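From: Leandro Salcedo
To: workshop list
Subject: Re: Raked forks and headset bearings

On the bearings question from last month, quoted underneath so people can follow.

> I've got the Strobel frame stripped and I'm ready to fit the
> longer forks. The old headset has loose balls in the bottom cup
> and a caged set at the top. The lower cup has a ring of small
> dents in it where the balls sit. Can I put new balls in and carry
> on, or does the cup have to come out? Also the new steerer is
> longer than the head tube needs and I don't know how much to
> cut off. I have the Tundotex stem, the old quill type.

The cup has to come out. Once it is dented like that the balls drop back into the same spots, and the steering will always want to sit straight ahead. You feel it as a notch when you turn the bars slowly with the front wheel off the ground. New balls make it a bit smoother for a few rides and then you are back where you started. With longer forks it gets worse, as there is more leverage on the bottom race every time you brake.

Change the crown race on the fork at the same time. They wear as a pair. Check the size before you order, because older Strobel frames came with two different crown race sizes and they look the same until you try to fit one. Mine was the larger. I bought the smaller first, of course, and had to send it back to Horuvitz, who took 15 days to swap it.

To get the cup out, put a length of tube or a big blunt drift down through the head tube and tap round the edge, a little on each side. Don't hit one side until it moves. If it goes in crooked it can oval the head tube, and then you need a frame builder.

For the steerer, fit everything dry first: both cups, both races, the bearings, the washer and the locknut. Measure what sticks up past the locknut. Take off that amount plus 3 mm, so the locknut can clamp down before it runs out of room. Thread an old nut on below the cut before you start sawing, then wind it off afterwards and it will clean up the end of the thread. Also check how far down the thread goes. If you cut off most of it there won't be enough left for the top race, and a spacer under the locknut is the better way out.

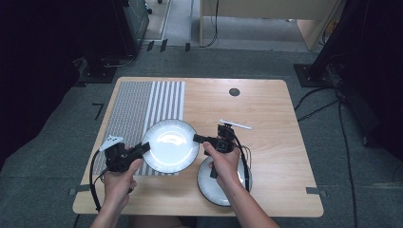
Do longer forks need a longer front brake cable? They do if the bars go up with them, and on mine I needed 10 cm more outer before it would turn lock to lock without pulling.

Stomari grease is fine for the bearings. So is any other waterproof grease – use plenty, and wipe off what squeezes out. Set the top race finger tight, back it off a touch, then hold it still while you do up the locknut. Check it again after 20 miles or so of riding, as new cups always settle.

I still have the drift I made for the last one and can post it if you cover the stamp. I'd want it back by October.

Leandro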